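Print this page | E-mail this page

Posted 4th June by tallgrass_mo in Household > Moving & Storage

How do I pack a kitchen and snack cupboard for a long move without wasting half of it?

Moving in November, two days driving, third floor walkup at the other end. I have read a bunch of checklists and they all say "eat down your pantry" which, fine, but there are four of us and the kids graze all day. We will still have stuff. Cans, cereal, drinks, all the half bags.

I got a quote from Flondard for the truck and they said no open food and no liquids in the load, period. Catterall said liquids were ok if sealed and in a bin. Sirus never called back. So now I dont know what to believe. Is this a legal thing or a company thing?

Also boxes. Last time I used liquor store boxes and two of them let go on the stairs. I have 12 of the Floltedico folding crates left over from my sister's move, they're a decent size but I have no idea if that's enough for a kitchen. We do have a car going separately, small hatchback, already promised to the cat and the plants.

What would you do? Mostly worried about the drinks and the fridge stuff. And whether its even worth hauling cans up three floors. Thanks in advance, typing this on a break.

3 answers

Answer from pantryrat – marked helpful by 48 people

Did this two years ago, similar distance. Quick version as I'm between things.

It's a company thing mostly. Each mover has their own list and the guy on the phone doesn't always know it. Get it in an email. If Flondard says no liquids, they can refuse the box at the door, and then you're standing on the curb with a case of juice. Ask both of them for the written non-allowables list, that's the word they use. Ask about cleaning products too while your at it, same list usually and people forget.

Start sorting 90 days out if you can, sounds nuts but you don't do much. One shelf at a time. Three piles: eat, take, give away. The food bank near us took anything sealed and in date. They would not take homemade or repacked, so don't decant anything into jars before you decide.

Lay it all out where you can see it. We kept putting things back in the cupboard "for later" and found five open bags of the same pretzels. Once we started using the big table and a cheap cloth it went way faster, and everyone in the house could see what needed eating that week.

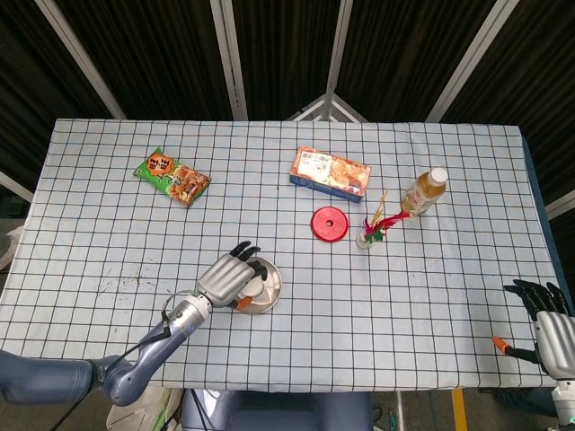
Snacks and a bottled drink out on the checked cloth.

Drinks – anything already opened gets finished or poured out. Sealed bottles go upright in a bin with a lid, trash bag liner inside, towel around them. Never on top of anything you'd cry about. Glass bottles I'd give away, not worth it. Cans of soda are heavier than you think, so half a crate max and fill the rest with dish towels or paper plates.

Snack bags puff up if you go over mountains. Ours did, one popped in the back seat and scared my husband half to death. Crackers and chips go last, on top, in their own crate with nothing heavy near them. Boxed stuff you can stand on edge like books.

Fridge: stop buying condiments a month ahead. You will not listen to this, I didn't either. Anything left the last night goes to a neighbor. We took one cooler with lunch stuff, milk and the kids' yogurt and that was it. Ice packs at the bottom AND the top. Freezer, just eat it down, we had some very strange dinners toward the end.

Crates: 12 is ok for food plus pots. Not for dishes too. Get real dish boxes for those, the double wall kind, and for the love of god tape the bottoms twice. Crates don't like stairs if they're over full because the handles cut your hands. Wear gloves.

Cans up three floors – I'd take one crate of what you'd cook the first week, pasta sauce, beans, soup, and donate the rest. Label that one OPEN FIRST and put the can opener in it. And a pot. We had soup and no pot.

Answer from user_dkl

Just throw it out and buy new. We spent more on boxes than the food was worth. Not kidding. Some cereal and spices, who cares.

Answer from movedtoomuch

Disagree with the one above, we priced it out once. Replacing spices, oils, baking stuff, coffee, everything in one shop came to $576 for a family of five, and that wasn't fancy. Spices are tiny. Take the spices. Shoebox, lids taped, done.

Oil I would not take, even sealed. Had a bottle go in the truck in summer and it got into a box of winter coats. Never got it out. Flour and sugar go in a zip bag inside another zip bag, and check the flour for bugs first or you're moving those too.

On the movers, I used Catterall once and they were fine with sealed drinks but the crew chief made me sign something that said they weren't responsible if it leaked on my own stuff. So "ok" means ok at your risk. Read it before the morning of, there's no time then. Never used the other two.

Plants and cat in one hatchback for two days... put the cooler behind the passenger seat, not the trunk. You'll want to get at it without the cat getting out. Also some states stop you about houseplants, look that up for where you're headed. Potting soil was the problem for us, not the plant.

One more thing, set aside a snack box for the drive and tape it shut till you leave. Ours was gone two days before.

Comment from tallgrass_mo (asked the question)

Thank you, this is great. Emailed both for the list. Flondard sent theirs in an hour, still says no liquids. Waiting on Catterall. Going to do the table thing this weekend starting with the shelf over the stove, which I'm scared of. Will get dish boxes. What size did you use for plates, the medium or the tall ones?

Reply from pantryrat

Tall. Plates on edge, never flat. Paper between every one, bowls on top

Print this page | E-mail this page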